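Ready-made lesson packs: what are we paying for?

By Anca Furtună, Bavville Teachers' Newsletter, 4 July 2018

The renewal notice for Gokon came through again last month, and again the email says our schools are "getting amazing value." I have taught fourth and fifth grade long enough to flinch at that word. So I went back through the packs I downloaded this past year, mostly from the geography and rivers units, and tried to work out what I used, what I changed, and what went straight into the recycling.

The sales page says there are 500 packs for the upper elementary grades. Maybe there are. What it doesn't say is how many are the same pack with a new cover. I found "Rivers and Their Journey," "The Journey of a River," and "River Journeys: Explore!" Two of them share a word search, right down to the misspelling of "tributary." The third has a different word search and the same quiz.

Glória Brandão, who has the room across from mine, thinks I'm too hard on them. Her point is that a new teacher in September has a lot of empty boxes in the planner, and a pack with slides and an answer key is better than a blank afternoon. I agree with her about September. I'm less sure about February, when the same teacher is still clicking "next slide" and has stopped reading the notes first. 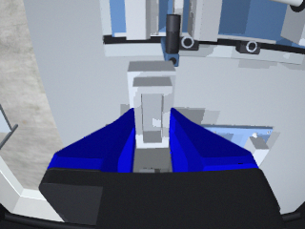 My biggest gripe is with the worksheets, which are designed by people who seem to believe every school has a color printer and a full set of ink. The map work is the worst of it. One sheet asks students to trace the river in "the darker blue" and the lake in "the lighter blue," and after a trip through our copier both were the same muddy gray. Shades of one color are fine on a screen. The gripper fingers shown with this item have a dark navy upper face and a brighter blue strip below it, and you can tell one from the other without trying. Put that kind of difference on a black-and-white handout and ask a nine-year-old to answer a question with it, and you'll spend ten minutes walking around the room saying "the bottom one." A dotted line and a solid line would have done the job. I wrote to Gokon to say so in the winter and got a survey link.

Then there are the differentiated versions. Most packs come in three levels, marked with one, two or three raindrops. I'd like to know who decided that the one-raindrop sheet should have less to read and also less to think about. In the floods pack, the top group gets to argue about whether a town should build on low ground. The bottom group colors in an umbrella. My weakest readers had plenty to say about building on low ground, as a couple of them live on it, and they said it once I read them the other sheet out loud.

Lorena Jara told me she cuts off the raindrops with the paper trimmer before the kids see them. The kids know anyway.

What about results? The brochure claims that students "make faster progress" with the packs. Faster than what? I asked the sales rep at the spring meeting and he told me that the research was "ongoing." I have no objection to research being ongoing. I do object to printing the answer before it's finished.

To be fair, there are things I'd keep. The slideshow on the water cycle is clear and short, and the pictures are big enough to see from the back row. The vocabulary cards are good, and I've used them with three different units. The fieldwork checklist saved me an evening before our creek walk, though I had to take out the part about measuring the speed of the water with an orange. (We tried the orange. We no longer have the orange.)

And the teacher notes, when somebody has bothered to write them, can be useful. The best ones tell you the wrong answers to expect. Far more of them say something like "discuss with the class," and I could have come up with that on my own for free.

Tuấn Huỳnh has offered to put together a shared folder so that we can post what we've fixed: the handouts redone for black and white, the quiz with the second question corrected, the floods debate for everybody. It has 73 files in it already, a good many of them his. I know shared folders have a way of filling up and then going quiet. We had one before, and the last thing anybody put in it was a seating plan. Still, I'd like to see what we have by the fall before we sign up for another year. The renewal isn't due until school starts - there's no need to rush because an email has a countdown clock in it.

If you've used a pack start to finish without changing a thing, and it went well, write and tell me which one. I mean it. I'd be glad to be wrong about a few of these.

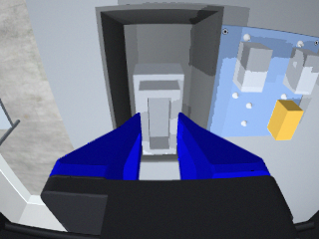
SUMMER SWAP SHELF

The swap shelf is in the hallway outside the Bavville Middle library through the end of July. Oddur Bundgaard has left a box of atlases, older but with decent physical maps, and a set of laminated compass cards missing southwest. There are also two class sets of a rock and soil reader. Please don't leave half-used workbooks. We had a stack of them last summer and they went in the dumpster, where whoever brought them could have put them in the first place.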